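Caderno da oficina — tingimento e acabamento
Fevereiro, entrada a meio da manhã

Continuação do problema do preto que desbota para castanho. A amostra que ficou na janela desde o mês passado está claramente mais quente do que a que ficou na gaveta. Lado a lado vê-se bem, mesmo com luz artificial. A da gaveta continua neutra, talvez um nada azulada. Ambas são do mesmo corte de sarja de algodão, da peça que veio de Hilldale, e foram ao mesmo banho. Portanto é luz e não lavagem, pelo menos nesta.

O que ainda não sei é se o corante reativo que usamos agora (o Lendus preto, lata nova) se comporta da mesma maneira que o anterior. As notas da lata velha estão neste caderno, umas páginas atrás, mas faltam lá as quantidades de sal. Escrevi só «sal como de costume», o que agora não serve para nada. A partir de hoje o sal fica sempre apontado em gramas.

Banho de hoje, para 400 g de tecido seco:

Razão de banho 1:20, oito litros de água da torneira.
Sal: 640 g, em três vezes.
Corante Lendus preto: 32 g, ou seja, 8% sobre o peso do tecido.
Carbonato de sódio: 160 g, dissolvido à parte em água morna.
Temperatura: 40 graus, mantida com a placa no mínimo e a tampa posta.

Antes do banho o tecido foi fervido com detergente neutro e um pouco de carbonato. A água saiu amarela, mais do que eu esperava num tecido vendido como pronto a tingir. Segunda fervura, água quase limpa. Suspeito que parte das manchas de dezembro vinha daqui: na altura passei o tecido só por água quente e achei que chegava.

Entrada do tecido às 10h20. Mexi sem parar nos primeiros dez minutos e depois de cinco em cinco. O sal entrou em três vezes, com o tecido levantado do banho de cada vez para não apanhar sal por dissolver. Carbonato ao fim de 30 minutos, também em duas partes e também com o tecido fora. Depois disso, uma hora a mexer quando me lembrava, que é como quem diz com menos regularidade do que devia.

O termómetro de haste e o digital não concordam. Um dava 40, o outro 43. Meti os dois em água com gelo e o de haste está certo, o digital marca a mais. Pus-lhe fita no cabo com o desvio escrito. Quem tiver usado o digital nos banhos de janeiro esteve a trabalhar um pouco mais frio do que pensava, e convém ter isso em conta ao comparar com as amostras da pasta azul.

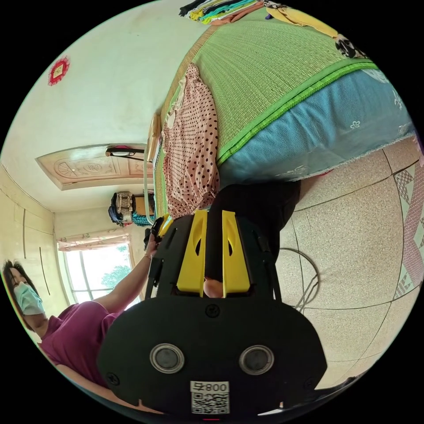
Enxaguamento: água fria até deixar de sentir o escorregadio do carbonato, depois morna, depois quente. Foi na passagem para a água quente que saiu mais corante, como sempre. Fervi dez minutos com sabão, deitei fora, repeti. À terceira a água ainda vinha cinzenta, mas dava para ver o fundo da panela. À quarta parei. As instruções da lata falam em duas fervuras e para preto isso é pouco. Fica como regra nossa: no preto, quatro, ou até se ver o fundo sem esforço.

Ensaio de fricção com pano branco, a seco: quase nada. Com o pano húmido: marca cinzenta, fraca, melhor do que a da amostra de dezembro. Guardei os dois panos agrafados à ficha.

Secagem à sombra, no estendal de dentro. A peça secou bastante uniforme, tirando uma faixa mais clara junto a uma das ourelas. Tem uns dois dedos de largura e segue ao comprido. Pode ter ficado dobrada contra a parede da panela. A panela grande é larga mas pouco funda, e com este comprimento de tecido não há maneira de ele se mexer à vontade. Para peças acima deste peso o melhor é dividir ou pedir a cuba de inox a Viltville, que a têm parada quase todo o inverno. Ver quanto custa o transporte.

Encolhimento: marquei um quadrado de 50 cm com linha branca antes da primeira fervura. Depois de seco e sem passar a ferro mede 48 na teia e 49 na trama. É aceitável, mas quem for cortar moldes tem de contar com isso, sobretudo nas calças. A linha de marcação era de poliéster e ficou branca, o que dá jeito. Usar sempre dessa.

Sobre o fixador. O Weldu que sobrou do outono foi aplicado só em metade da amostra pequena, 35 ml em dois litros, vinte minutos em água morna. O toque ficou ligeiramente mais seco, com um pouco de goma. Na cor não noto diferença nenhuma por enquanto. Se daqui a umas semanas a metade sem fixador estiver igual, deixo de comprar. A garrafa é cara e já vai a menos de meio.

Ensaio de luz: cortei tiras da peça de hoje e montei-as em cartão, com metade tapada por papel de alumínio. Estão na janela virada a sul, em cima do armário dos fios. Por favor não virar os cartões nem fechar a portada. Há também uma tira da lata velha, para comparação direta, e uma com fixador. Estão identificadas a lápis no verso. A caneta da outra vez desapareceu toda com o sol e tive de adivinhar qual era qual.

Contas rápidas de custo: entre corante, sal e carbonato, o banho de hoje fica mais barato por metro do que comprar a sarja já preta, mas se contar o gás das fervuras e a água a diferença quase desaparece. Para roupa de trabalho não compensa. Para retingir peças usadas continua a valer a pena — é aliás o que mais nos pedem.

Gasto de água de hoje: roughly não serve, medir com o contador da próxima vez.

Por fazer:

Limpar a panela grande com lixívia diluída, ficou um anel preto a meia altura.
Encomendar carbonato, resta um saco aberto.
Repetir o mesmo banho com 6% de corante e ver se o preto aguenta.
Passar as receitas de janeiro a limpo, com o sal.
Luvas compridas, as atuais têm um furo no polegar direito.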